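Laundry and folding room, Orkdale – safety check
09/09/2019
Checked by: Rongrong Qin

Comments are only written where there is something to fix or watch.

**Floor and exits**

- [x] Walkway to rear door clear
- [x] Mats flat, no curled corners
- [ ] Floor drain grate seated – *one screw missing, grate lifts if you step on the left side. Reported.*
- [x] Exit sign lit

**Dryers and washers**

- [x] Lint screens cleaned and logged
- [ ] Vent hose on dryer 7 – *clamp has worked its way back again. Tightened by hand, needs a proper clamp.*
- [x] Emergency stops tested
- [x] Detergent (Vuler, 1000 mL bottles) capped and below shoulder height

**Electrical**

- [x] Power boards off the floor
- [x] Test tags in date, except the steam iron, tag 1162 – *taken out of use until it is retested*

**Folding and sorting**

- [x] Bench height suits the people using it
- [x] Garments checked for pins, coins and pens before folding
- [ ] T-shirts held by both top corners and hung straight before they go down on the bench – *mostly done. Some are still being flicked hard to get the creases out, which is how the sore wrists started in April.*

Dark shirts were the slow ones. Creases bunch up at the corners where the cloth is held, and on the slate-blue ones they take a second smoothing on the bench. Keep elbows low while holding a shirt up, and swap jobs when the arms get tired.

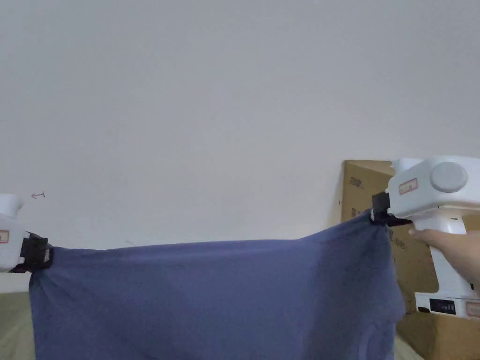
Nadar wrote back that the wrist trouble has more to do with the height of the sorting bins than with flicking, and asked for the bins to be raised before anyone is spoken to about technique. Fair point. The bins are now on the list below.

**To do**

- [ ] Replace screw in drain grate
- [ ] New clamp for dryer 7, order through Stirnon
- [ ] Retest or replace iron 1162
- [ ] Trial one sorting bin on a raised stand – *leave the others as they are until people have used it for a couple of weeks*
- [ ] Add wrist soreness to the sign-off sheet, with room for a comment

Copy of this sheet goes in the folder by the first aid kit.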